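Guides > Workshop and office > Storage > Sorting a shared table with clear bins

Setting up a clear bin on a shared work table

A translucent plastic bin is a cheap way to keep a shared table usable. People can tell at a glance that there is something in it, and it wipes clean. These notes cover choosing one, placing it and keeping it from filling up with rubbish. They assume a wooden table that several people use during the day.

What you need

One translucent bin with straight sides
A tape measure
A damp cloth and a dry one
Masking tape and a marker pen
Felt pads, if the table top marks easily

Choosing the bin

Measure the table first. The bin should take up no more than a third of the depth, or people will push it about to make room. We use the Clesora, which is 60 cm long, but any make will do. Frosted sides hide scratches better than fully clear ones. You lose some detail through them, so small parts still need a label.

Check that the rim is smooth. Cheaper bins have a sharp seam left over from moulding. A light rub with fine sandpaper takes it off.

Clearing the table

Take everything off the surface and put it on the floor or another table. Wipe along the grain with the damp cloth, then dry it straight away. Pale wood shows rings quickly, so deal with any you find before the bin goes down.

Sort what you took off into 3 piles: used every day, used now and then, and not needed here. Only the first goes in the bin. The second can go in a lidded box on a shelf. Find the owners of the third pile or leave it by the door until the end of the month.

Placing the bin

Set it towards the middle of the table, a short reach from the front edge. Keep the front clear for work. Mark the corners with masking tape and leave the tape there for a week or two. If the bin keeps ending up somewhere else, move the tape to match.

Cables that come down from the ceiling should hang clear of the rim. If one rests on the bin, it will get caught when the bin is lifted. Shorten it or clip it to one side.

Filling and labelling

Heavy things go in first, flat on the bottom. Stand long items on end in a corner. Stop when the contents reach a hand's width below the rim.

Write the label on tape and stick it to the short side. Damir Begović suggested adding the month as well, so ours says September and gets changed when the bin is emptied.

Emptying

Empty it once a month. Wash the bin in warm water with a little washing-up liquid and let it dry upside down. Avoid scouring pads, as they cloud the plastic.

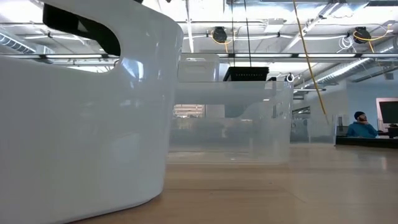 Translucent bin on a light wooden table, with cables hanging from the ceiling.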